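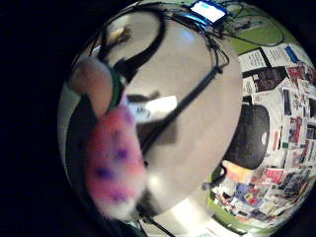
Ticket: desk cables keep sliding off the back

Status: open (reopened twice, sorry)
Raised by: Ketsara Boonchu

Right, I'm back. The cable tray from the Lundilow desk kit has let go again, so all my black cables have come up to live on the desk top with me. There's a thick one looping over, a long one running straight across the pale bit on the diagonal, and a proper nest of thin wires round the little screen with the blue border. My fuzzy pink thing with the purple spots is still up there too and it's staying, before anyone suggests a clear-out.

What I've tried so far:

First go – the sticky pads that came in the bag. Held for 6 days, then I heard the whole lot go in the night.

Second go – wiped underneath with Stidine, left it overnight, new pads. Better! It lasted most of June. Then the warm weather came and one end started to droop.

Third go – 2 of the Ovley screw clips (my brother's idea, he had a drawer full). The screws are 15 mm and I'm scared they'll come through the top, so I stopped halfway in on the first one.

I can't shove the desk up against the wall to trap the cables either, as that's where all my papers and printed pictures are stuck up and I'd crease the bottom row. Is there a shorter screw that fits those clips? Or does the Dizon tray go on without screws? I'd pay for one if it stays put.

Update, July 11, 2026: support say they're posting shorter screws. Cables still on top for now – I just write round them.

Comments

pogle_m: Dizon tray clamps on, no screws. Check how thick your top is first though.

Wrenfield: Same thing with my Lundilow. I used bulldog clips and gave up on the tray.

Ketsara: Ooh, bulldog clips, trying that tonight!

Related tickets

Lundilow drawer sticks on the left
Getting pad glue off a painted desk
Ovley clips: which size do I need?

We use cookies to remember your ticket. Accept / Manage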